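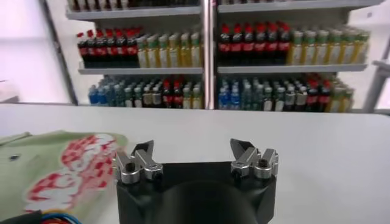

The Drink Shelves, and Other Matters of Refreshment

Every building has one wall that people end up standing in front of. In some it is a noticeboard, in others a window with a decent view of the parking lot. In ours it is the drink shelves, which have no view to speak of and have still held more attention than any painting we ever hung.

The gallery opens with them and stays with them. If you came for sunsets, the Drisholm page has sixty, most of them the same one. This page is for people who like a shelf of bottles and are prepared to look at it for longer than is strictly needed. Notes go by part of the shelf, so you can scroll back up and argue.

The middle shelf, left bay

Cola at the left end, red caps, red labels. Then the pale yellow-green drinks with green caps, carrying on to the post. It is a seating plan, more or less. The colas got there early and took the corner.

I have stocked a shelf or two in my time and I can report that the first bottle is easy. You put it down and feel you have achieved something. The trouble begins later in the row, when each one has to agree with all its neighbors.

The middle shelf, right bay

The same idea again on the other side of the post. Colas by the metal, green caps running off to the right. Whoever thinks this is dull has never tried to find a particular drink in a refrigerator belonging to somebody else.

There is a school of thought, strongest among my relatives, that says all the cola should go together in one long block and be done with it. I used to hold this view. Then I spent a summer filling shelves at a place called Takmont, where we had one long block of everything, and customers walked past the lemon drinks for most of August without noticing we sold them. Break up your reds. Your greens will thank you.

The post

Silver, vertical, right in the center. It divides the unit in two and gets no credit for it. I put it in because every group portrait should include the person who organized the thing.

The lower shelf

More mixed. I say this with affection. The middle shelf is how you keep the living room when company is expected, and the lower shelf is how you keep the hall closet. I am a lower shelf person and have been since childhood, when I was given 300 baseball cards and a box with dividers, and used the dividers as bookmarks.

A mixed shelf does have its uses. On a tidy one you get what you came for and leave. On a mixed one you bend down, forget why, and go home with something you have never tasted. Half of my opinions about soda were formed this way, and most of them are unfavorable.

The top shelf

Dark bottles in a row, only just in view. I can't tell you what they are and I am not going to guess, having once guessed wrong about a dark bottle at a potluck. It was soy sauce. I had poured it over ice.

Top shelves are for tall people and for things that don't mind waiting. My grandmother's pantry had one that was last dusted, by her own account, for a wedding. The house was built in 1925 and I believe one jar came with it.

The white table

A table in front of shelves is a dangerous piece of furniture. It starts out as somewhere to set a bottle down for a second. By the end of the week it has a cloth on it and an assortment of things that live there now and would like their mail forwarded.

I like a white one all the same. It makes everything on it look as if it was put there on purpose, a service it has been providing to my kitchen for years.

The green cloth

Pale green, with a big blocky pattern in red and white that looks a bit like checkers played by someone with strong feelings. It has a small dark spot on it, or possibly a small hole. I have gone back and forth. A spot can be washed and a hole has to be lived with, so I've settled on spot.

For what it's worth, it goes rather well with the shelf behind it. Red caps, green caps, red and green cloth. People pay decorators for less.

The wires

Bottom left corner, blue and red and orange among them, coming out from under something dark. Every table I have ever known had a bundle like it. At home mine live in a drawer with a charger for a phone I sold years ago, and I would defend that charger with my life.

More galleries

Drisholm: sixty evenings, one hill.
Vurkport: signs, doors, one very good bench.
Sakamoto: the lunch counter, mostly the pie.
Takmont: aisle ends, then and later. This one runs to 744 pictures and I am told that is too many. Bring a drink.

Page last updated Thursday, September 5, 2024. Corrections are welcome, particularly about the cloth.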